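The pads are the first thing to go. I've been looking after the pair of hand-held grippers at our Dernham place since February, and if you asked me what the job is, I'd say rubber, screws and cable, in that order (with a lot of snack food in between).

I came to this from fixing coffee machines in Farkbridge, so I expected something fancier. But a hand-held gripper is a pretty humble thing! You squeeze, the fingers close, the sensors write it all down, and later a robot arm tries to learn from what you did. The whole chain hangs on two fingers meeting in the same spot every single time. When they don't, the recordings go sour, and it can be days before anyone notices. We lost 829 of them that way in the spring, and I still wince when I see the folder.

So now every session starts with me at the table. I open each gripper as wide as it goes and let it close slowly, watching the pads come together. If one side lands early, I back off the screw by the pivot, nudge the finger and snug it down again. Snug, mind you. I cracked a finger in my first week by leaning on it like it was a boiler fitting.

Then comes the warm-up, a few easy grabs before we record anything. I like packaged snacks for this. A slim stick packet shows up a crooked finger right away, a flat one tells me whether the tips get down to the cloth, and a bag of biscuits punishes anybody who squeezes too hard. The black fingers and blue pads stand out nicely against the orange and white stripes, too, and my eyes are grateful.
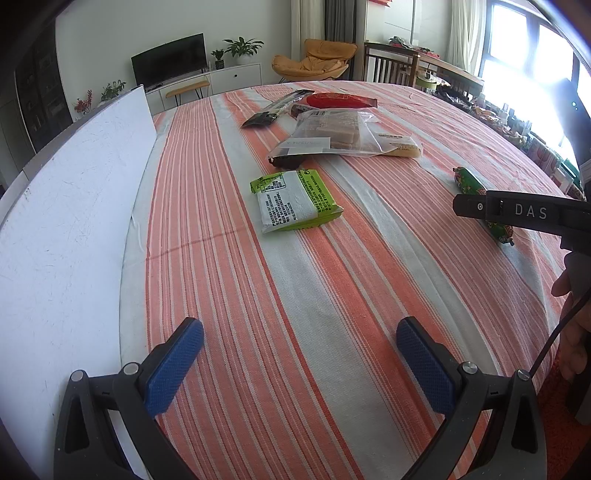

## Pads, cable, repeat

The pads get a wipe with a damp cloth and time to dry. Crumbs and sugar dust fill up the texture, and then a shiny wrapper slides right out. I used to swap pads by the calendar, but now I go by feel: if my thumb skates, they're done. We buy ours from Dewulf, and I keep two spare sets in an old mint tin.

The cable is my real enemy. It wants to wrap itself around your wrist, the table leg, the nearest chair, whatever's going. I leave a loose loop near the grip and check the plug end with a gentle wiggle while the Vumico software is running. If the signal drops out, I change the cable on the spot. Taping it up never buys me more than an afternoon.

My log hit 2,043 checks last week, most of them just a tick and a time. The latest one with any words in it says "right pad, lower corner lifting, reglue tonight," and the glue's still setting as I write this.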